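Desk against a mezzanine railing - how do I stop things going over the edge?
Home Help Forum > Furniture and Small Rooms

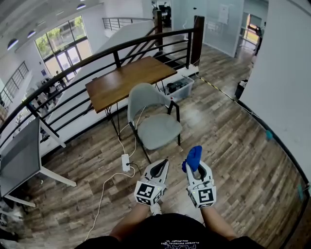
Photo: posted by the asker, Pilham

We moved into the upper level of an old mill building (1909, and the floors have opinions) and the only sensible spot for a table is right up against the railing. It's a wood top on black hairpin legs, with a light gray shell chair. The railing is horizontal black bars, and between the bars is a fine view of the lower level, where my pens now live. So far I've lost 2 pens and a perfectly good eraser. I rent, so no drilling. There's also a power strip on the floor to the left of the chair, and I catch a cable with my foot most mornings. Is there a cure for either problem, or do I just buy pens in bulk?

Dervishi
Turn the table around so you sit with your back to the railing. Done.

Mornik
I wouldn't. I sat with my back to a drop for a whole winter and never once leaned back in comfort.

Get a strip of clear acrylic, a bit longer than the table, and fix it to the inside of the railing with reusable cable ties. Have the shop drill the holes in the strip, and your landlord's railing stays as it was. Ask before you put it up anyway, some buildings are fussy about what gets tied to a railing. Pulling the table 5 inches in helps too, though then the pens land behind it and you get to crawl.

For the power strip, put it under the table near a back leg and run the cables along the railing side, slack tied up. Don't hide them under a rug. If you have a storage bin back there, leave it where it is, it'll catch whatever gets past the acrylic.

Rarkwood
Had the same setup since 2000. Put a tray on the desk. Also felt pads on those hairpin legs, unless you dislike your neighbors.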